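Storing wool blankets and coats over the summer — plastic or cotton?

4 min read

rrostami
I have a cedar closet that came with the house and no longer smells like anything. In it are my grandmother's wool blankets, two long coats and a camel hair jacket I paid too much for. Last November I took the jacket out and found moth holes under the collar and along one cuff. Everything had been in zippered plastic garment bags. A cousin tells me the plastic caused it. My dry cleaner tells me to put everything right back in plastic. Which is it?

The closet is on an outside wall, if that matters. No heat register in it.
— Roya

halfpastknit
Plastic doesn't cause moths. The larvae were on the jacket when you zipped it up, or the zipper had a gap at the bottom, which most of those bags do. Was it cleaned before it went away? The collar and cuffs are where skin oil collects and that's where they eat first.

rrostami
I brushed it. I did not have it cleaned.

halfpastknit
Then that's your answer. Clean everything, seal it, done.

E_Szalai
I disagree with the "seal it, done" part. I did alterations and repairs for a living and the worst pieces people brought me were stored in plastic, and moths had nothing to do with it. Wool holds moisture from the air. If you close it in a plastic bag on a cool outside wall and the temperature swings, you can get condensation, and then you get mildew. Moth holes I can reweave. Mildew on a camel hair jacket I would send back to you with my regrets.

Cotton bags, washed first so there's no sizing in them. Old sheets are fine. Sew up three sides and tie the fourth.
— Edit Szalai

mudroom
Moths walk through a tied cotton bag like it's a screen door with a hole in it. The adults need almost nothing to get in, and the new larvae are tiny.

E_Szalai
Through tightly woven cotton, no. Through the opening, yes, if you tie it badly. Fold the end over twice before you tie it.

mudroom
I folded mine over and I still lost a sweater. I use plastic totes with a gasket now and have had no trouble in several years. Basement, dehumidifier running.

E_Szalai
The dehumidifier is doing a lot for you there. Roya didn't mention having one.

carlotta_b
Can we talk about freezing? I bag each piece, squeeze the air out, put it in the chest freezer for two weeks, take it out for a day and then put it back for another week. After that it goes in the closet. I've done it with everything I buy secondhand and I haven't seen a moth in the house. You need a freezer that gets properly cold. The one over the refrigerator may not.

Leave the piece in its bag until it has come back to room temperature, or the damp settles on the wool.

rrostami
Would a blanket fit? Two of these are king size and heavy. One has a Bíró label, the other has no label at all.

carlotta_b
One at a time in mine. Fold it flat before bagging, a rolled one takes up more room.

tannerj
Everyone skips the boring part, which is the closet itself. Take it all out. Vacuum the floor edges, the shelf corners and the gap behind the baseboard. Empty the vacuum outdoors. If the closet has carpet and the carpet is wool, that could be where they live. And sand the cedar lightly if you want the smell back, though I wouldn't count on cedar to do much.

halfpastknit
Agree on cedar. Agree on vacuuming. I'd add pheromone traps. They won't fix anything, they only catch males, but you'll know if you have a problem.

rrostami
The carpet is wool. It's a scrap left over from the hallway. It's coming out tonight.

tannerj
That's your moth farm.

mudroom
Back to plastic. There's more than one kind and people here are treating it as one thing. The thin film from the cleaner should come off the day you get home. It's for keeping rain off on the way to the car. The heavy zip bags are something else, and the totes are something else again. Roya, what were yours? I had Basteck bags at one point and the zipper teeth split on both of them.

rrostami
Heavy zip bags from Ornement. The blankets are a different story. Those were just wrapped in loose sheeting from a roll my father bought for painting. It's gray and you can sort of see through it.
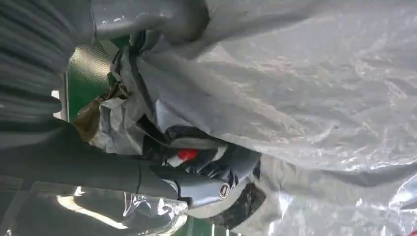
Gray plastic sheeting, crumpled, with the light on the creases

E_Szalai
I would not use loose sheeting like that for wool. It traps damp where it touches and leaves gaps where it doesn't, so you get both problems. Keep it for painting.

mudroom
For once we agree. Sheeting isn't a seal. If you aren't going to close it up completely you may as well use Edit's cotton.

carlotta_b
I use a sheet of it on the floor when I'm sorting the secondhand stuff. Anything that drops off shows up, and I can carry the whole thing outside and shake it. That's all I'd use it for.

wrenhouse
Question from the sidelines. Do the vacuum bags hurt wool? I was going to do my husband's overcoat that way, it's a Bumer and the shoulders are quite built up.

E_Szalai
A flat blanket, for one season, probably fine. A tailored coat, please don't. The shoulder padding and the canvas in the chest get creased and some of those creases stay. Hang it on a wide hanger with a cotton cover to the hem.

halfpastknit
I've vacuum bagged sweaters and they came out flat but steamed up fine. Wouldn't do a coat.

rrostami
Okay. Plan so far: carpet out, vacuum, coats and jacket to the cleaner, blankets washed by hand and dried completely, then one at a time through my neighbor's freezer. Coats in cotton covers. I'm undecided on totes for the blankets. I don't have a dehumidifier and I don't want to buy one for a closet.

mudroom
Then put the totes under a bed in a heated room. Inside wall. You don't need the closet for blankets.

E_Szalai
Or cotton, under the same bed, and look at them once a month. Shake them out when you do. Moths don't like being disturbed and that part costs nothing.

mudroom
If she'll do it every month, fine. I wouldn't.

rrostami
Under the bed works. I'll try one blanket each way and post again when I take them out. Edit, do you still take repairs? The collar is bad but the cuff looks fixable.

E_Szalai
Only small ones. Send me a message with a photo of the cuff, right side and wrong side, and put a ruler next to it.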